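PRESS RELEASE – for immediate use

Troltura wooden blocks to go out to playgroups and schools from December

Old bench ends and shelving offcuts turned into plain building blocks, lent out by the box, no charge to the groups

Ristlow – Plain wooden blocks, two colours, one shape. That is the whole of the Troltura set, and from December any playgroup, nursery or infant class in the Ristlow area can borrow a box of them for a half term at a time.

The blocks have been cut, sanded and painted at the Price workshop on Idov Lane over the past year. 1,401 of them are finished and boxed. The target for the full library is 2,678, which would give every group on the present list a box of its own with enough over to replace the ones that go under sofas.

Troltura began with a clear-out. When the workshop moved its timber store there was a great heap of short ends left behind, too small for furniture and too good for the stove. Nilton Ayala, who runs the bench side at Price, started cutting them down to one size in the evenings.

"I'd made a few for my sister's little ones and they never put them down," said Nilton. "No letters on them, no magnets, nothing that lights up. They made a cow shed. Then it was a bus. Then they just lined them up along the skirting board for an hour and were perfectly happy. So I cut some more, and then I had a shelf of them, and Mererid saw the shelf."

Mererid Bevan looks after the Ristlow toy library and has handled the lending side from the start – bookings, boxes, labels, collecting things from people's porches.

"We get given a lot of plastic," said Mererid. "Most of it needs batteries and half of it has a piece missing by the time it gets to us. A block doesn't have a missing piece. If you lose one you have a slightly smaller castle. I asked Nilton how many he could do and he said how many do you want, which I don't think he'd say again."

About the blocks

Every block in the set is the same rectangular shape. Early batches had cubes, arches and a sort of wedge, but the groups who tried them kept asking for more of the long ones, so the long ones is what they got. Edges are taken off by hand. Corners too. The paint is a water-based one sold for toys and the colour goes right round, ends included. 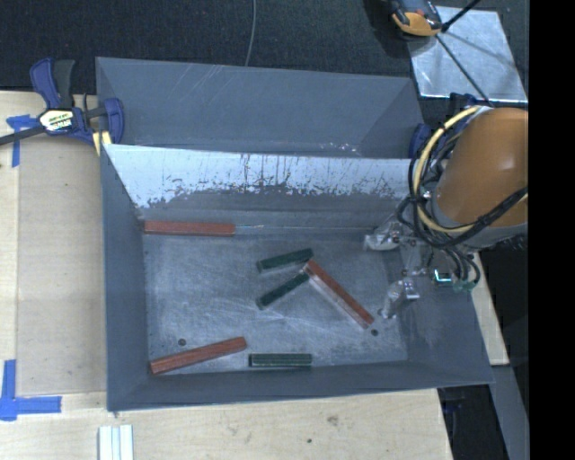

Colour took longer to settle than anything else in the project. The first test batch had seven and looked like a sweet shop, and the children mostly sorted them and then stopped. With fewer colours they built. The two that stayed are a reddish brown and a dark green, three of each lying in the big grey bin here, and they sit well together whether they are stacked, scattered or tipped out in a heap on the mat. The green is easy to lose on a lawn, we are told. Groups with outdoor space may want to count back in by colour at the end of the session.

The paint will wear at the corners with use. That is expected and groups will not be charged for it. Blocks that come back badly chipped are sanded and done again at the workshop, and a block that has split is taken out of the box and swapped.

How the lending works

Groups sign up once, by email or at the toy library counter, and then book by the half term. Each box comes with a lid, a card saying how many blocks are inside, and a cloth bag for the odd ones that turn up later. Boxes are heavy when full. Please send two adults or bring a trolley, the step at the side door is steeper than it looks.

Collection and return are on a Wednesday, mornings only, from the side door of the toy library. If Wednesday is no good for you ring first and we will sort something out. Please don't leave boxes outside the front, they get rained on and the lids are only card.

Cleaning is simple. Damp cloth, a drop of washing-up liquid, dry them straight off and leave them spread out for a while before the lid goes back on. No soaking and no dishwasher. One test group did put theirs through the dishwasher and the result is kept on a shelf at Price as a warning.

There is no upper age. The trial went out to under-fives and to one infant class, but a memory café in the town also asked for a box and has had it ever since. Mererid says they are the only ones who return it in rows.

What people did with them

The infant class built a map of their own road and left it on the floor over a weekend with a note for the cleaner. A childminder near the station used them for a shop, red-brown for bread and green for cucumbers. One playgroup had a long wall that went out of the door and part way down the corridor, and had to be moved for the fire drill.

"I like hearing about the dull ones as well," said Nilton. "Someone told me a boy spent all morning putting one block on top of another, and taking it off again. Good. That's a morning's work when you're three."

Tidying up came up more than we thought it would. Staff said that blocks all one size go back in the box without a fight, as there is no puzzle to it, and that children who would not normally help were quite keen on filling the rows. A couple of groups now do one colour each side and shout out the last one in.

Still to do

There is a fair way to go before the full number is reached. Cutting carries on through the winter and the workshop would be glad of more timber. Clean, dry hardwood ends are best. No chipboard, nothing treated, nothing with old paint on it, and please pull the nails out before you bring it – the saw found one in the spring and it was a expensive morning.

Help is also wanted with sanding. No experience needed, bring a mask if you have your own. Sanding evenings are run from the back bench at Price and start at half past six. Tea provided, biscuits if somebody remembers.

Empty boxes with good lids are always useful. So are cloth bags. We have enough sponges now, thank you.

Quotes may be used in full or shortened. Nilton and Mererid are both happy to talk to local papers and radio, Mererid before lunch and Nilton after the machines are off, otherwise he will not hear the phone. Groups who have had a box on trial have said they dont mind being visited, but ask first, and no pictures of children without a word with the parents.

A box can be put aside for anyone who wants to see and handle the blocks before writing about them. Tell us the day before.

Notes for editors

Troltura is the name of the block library and of the set itself. One word, capital T, no hyphen. It has been printed as Trolltura twice.

Price is a joinery workshop in Ristlow making tables, benches and shelving. It supplies the timber, paint and bench space for the project.

The Ristlow toy library lends toys, games and puzzles to families and groups. Families can borrow Troltura blocks at home once the group bookings have been filled, most likely in the new year.

The Idov Lane workshop is not open to the public during working hours. Timber can be left in the marked bay by the gate, please not across the gate.

Contact

Mererid Bevan, Ristlow toy library, for bookings, visits and anything to do with lending.
Nilton Ayala, Price, Idov Lane, for timber, sanding evenings and questions about how the blocks are made.

ENDS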